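Finally dealing with the shoe situation by the front door. Going to post this as I go because I know at least two of you have the same hallway.

The hallway is narrow and the coat closet takes up one side of it. Until this week the shoes lived in a heap behind the door. You had to push the door against the heap to get in with groceries.

I counted before starting. 13 pairs for two adults. 5 of those had not been worn since last November, and one pair was missing an insole.

Step one was pulling everything out and matching it up. I did this on a Wednesday night after dinner and it took until almost ten. Mostly because I kept trying things on.

The 5 unworn pairs went in a bag by the car. Rasa took the rain boots. The rest can go to the donation bin behind the library, which takes shoes if you tie the laces together.

Next question was the rack. I wanted something low enough to fit under the coat hooks, and see-through, so the hallway doesn't look even smaller. Went with a clear acrylic one, top shelf plus a lower level.

Cirilo says clear acrylic shows every bit of dust. He's right. I wipe it with a damp microfiber cloth. Paper towels leave fine scratches, so I stopped using those.

Tip if you buy one: check the height under the shelf before you order. Slippers and low sneakers are fine. Ankle boots are a maybe. Anything taller has to go somewhere else.
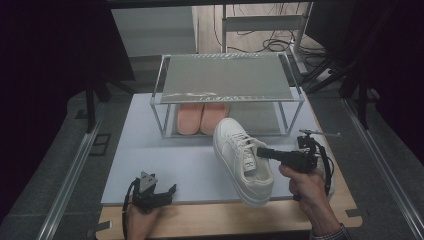 So the rule I settled on is slippers on the bottom, sneakers on top. Slippers get used every day and you can slide them out with your foot. Sneakers you're picking up by hand anyway to deal with the laces.

Pairs go side by side, toes facing out. I tried heels out for a while and couldn't tell my black flats from my other black flats.

White sneakers get a quick wipe along the sole before they go back up. Old toothbrush, dish soap, warm water. Laces come out once a month and go through the wash in a mesh bag.

Leave the laces loose when you put them away – it saves you fighting with the tongue when you're late for the bus.

Someone asked about wet shoes. Those do not go on the rack. They sit on a boot tray by the radiator overnight with newspaper stuffed in the toes. Change the paper once if it's really bad out.

Winter boots are in a bin on the closet floor for now. I don't love it. Liis hangs hers upside down on clip hangers and I might copy that.

7 days in and the heap has not come back. There was one pair of running shoes in the middle of the floor this morning – not mine.

Still need a hook for the shoehorn. If you have one that sticks to painted drywall and stays up, tell me which.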